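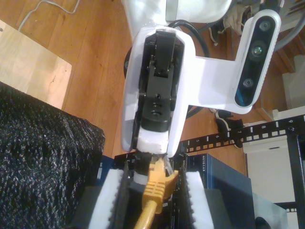
Humeo passes 3,738 recorded goes at the network rack, and wants 1,000 more

I spent a morning in November at Humeo's place in Halwood, watching people teach a robot arm to do the sort of job I used to get paid for. Regular readers will know I did my time in server rooms before I started writing about them, so I may have been a bit more excited than a grown adult should be about Ethernet cables.

The news first. Humeo, which has been working on robot handling of network kit for a while now, has got to 3,738 recorded examples in its cabling set. Each one is a single attempt at a small job: pick up a plug, line it up with a port, push it in, or do the whole thing backwards and take it out. A person steers the arm through the job while the cameras and the joint readings are saved together, and the lot goes off to train a model that will one day (they hope) manage it without anyone steering. The plan is to add another 1,000 before the next round of training starts.

Ravindran Alva, who runs the recording side, let me sit next to him for most of the morning. The arm is a white one with a black depth camera on a bracket sticking out to one side, set at an angle, and the fingers themselves have white foam pads on them. I asked about the foam and he said they'd gone through a lot of finger designs and he was fed up of talking about fingers. Fair enough! The kit is all down on the floorboards, a Netgear switch and a length of rack rail and so on, and the operators shuffle things about between goes so that the model doesn't just learn one layout by heart.

What struck me is how fiddly a thing like a network plug is when you can't feel it. I've plugged in thousands of the things, mostly by touch, round the back of a cabinet with my cheek squashed against a door. You wiggle a bit, you feel the edge of the socket, it clicks. Ravindran's operators have to do all of that by eye, on a screen, and they have to do it tidily too, as a messy example teaches messy habits. He had me try. My first go took ages and I put the plug in the wrong way up, twice. My second was better – I got it to the port and then shoved the whole switch sideways. He kept both of them, mind you. Failed attempts get a label and go into a separate pile of 700, and the training team uses those to help the model spot when things are going wrong.

The removing jobs are harder than the inserting ones, which surprised me. You've got to press the little plastic latch down and pull at the same time, and a two-fingered gripper isn't really built for doing two things at once. Of the next 1,000 examples, 500 will be nothing but unplugging, with cables of different colours and with different sorts of boot on the connector. The ribbed rubbery boots are a pain, apparently. I could have told them that years ago.

Yvette Ouellet looks after the data once it's recorded, and she was rather less cheerful about the big number than I was. She told me she'd swap a good chunk of it for examples from more rooms. "Most of what we've got is one floor and one set of lights," she said. "It'll be brilliant at this floor." So some of the new recording will be done at Gagnon, the hosting firm across town, which has agreed to lend a corner of its spares room and a few racks it no longer uses. Bririk, who supply the control software, will be sending somebody over to help get it all running there.

Will any of the data be shared? I asked, and got a maybe. Yvette would like to put out a small part of it for universities, with the labels included, but there's some checking to be done on the licence first and she wouldn't give me a month.

Recording at Gagnon starts once the second arm has been set up. I've been told I can come back and have another go at the unplugging, and I've been practising at home with a pair of kitchen tongs and an old router. Current score is two cables out and one latch snapped clean off.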